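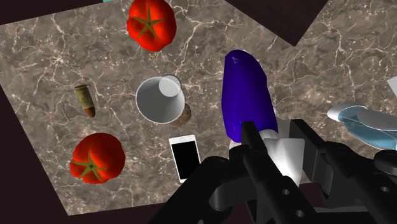
Chiamaka Nnaji says she learned more in one January at Jellidell than in two years of reading cookbooks, and would we please get on with finding the next lot. So. Getting on with it.

Jellidell is looking for home cooks to test recipes for our next book. Working title is Weeknight Suppers, may change. Paid, part time, you do it in your own kitchen. Jundport or anywhere you can get post from Jundport.

What you'd be doing
Cooking from our drafts exactly as written, even when you think we're wrong. Especially then. Filling in the sheet (one side, tick boxes mostly, space at the bottom for moaning). Sending it back within the week. Each tester gets 4 recipes a month, mostly soups, bakes, tomato things, a few puddings. Nothing with a thermometer.

Who we want
People who cook most nights and get interupted while doing it. Small kitchens fine. Old ovens very welcome, we have too many testers with good ones. Vegetarians yes, plenty for you. Nut allergy - tell us first, we can swap recipes round but only if we know.
You don't need training. Chefs, sorry, not this time, you fix things as you go and then don't write it down.

The last book had 1,293 sheets come back and every one was read, mostly by me on the Bañuelos bus. The pear cake got changed three times. The barley thing was dropped altogether and good riddance.

Money
73 pounds a month, plus ingredients. Keep your receipts. Photo of the receipt is ok if we can read the total. No payment for recipes you didn't get to, but no telling off either. Your name in the back of the book unless you'd rather not.

How to apply
Post or drop a letter to Jellidell, Skuris Yard, Jundport. Tell us:
what you cooked last night and how it went
what sort of oven you've got, gas or electric, anything odd about it
how many you usually feed
a recipe you gave up on and why

One page please. No CV, no pictures of your dinner.

Letters in by February 14, 2020. We'll send everyone the same trial recipe (a tomato and bean bake, not hard) and pick from the sheets that come back. You keep the dinner and we pay for the shopping either way.

Tested for us before? You still need to write in, but skip the oven bit unless its a new one.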